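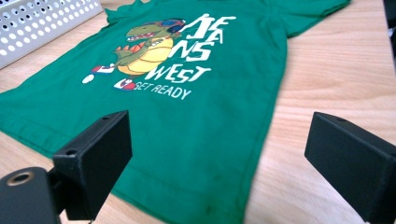 Green T-shirt with dinosaur print, item 5 on the agenda

CHIEN CLOTHING EXCHANGE
Minutes of the Sorting Group, 3 October 2021

Present: Fitriani Harahap (chair), Barrett Nakamura, Gwendolyn Iwasaki, Anel Visser (minutes)
Apologies: Ignacio Mbeki

1. Minutes of the previous meeting
Approved with one correction: the Cusano Hall booking is for the morning only.

2. Stock
Mr. Nakamura reported 240 garments sorted and labeled. Adult coats remain short.

3. Folding
The group agreed that all short-sleeved tops be laid flat, smoothed by hand and folded in thirds with the print facing out. Ms. Iwasaki asked that collars be left unbuttoned. Agreed.

4. Storage
Bins at Trastesent Street are full. Ms. Visser to obtain a price for 20 more.

5. Items referred for decision
Green T-shirt, dinosaur in sneakers on the chest, lettering "JEANS WEST". Ms. Iwasaki noted a few faint darker spots near the lower hem and proposed the rag bag. Mr. Nakamura considered the print too good to lose – the spots are small and may wash out. Resolved that the shirt be laundered once and looked at again. If the spots remain, it goes to the three-for-a-dollar rail.
Action: B. Nakamura

6. Any other business
The chair asked that hangers be returned to the rack at the end of each session.

Next meeting to be arranged by e-mail once Mr. Mbeki has returned.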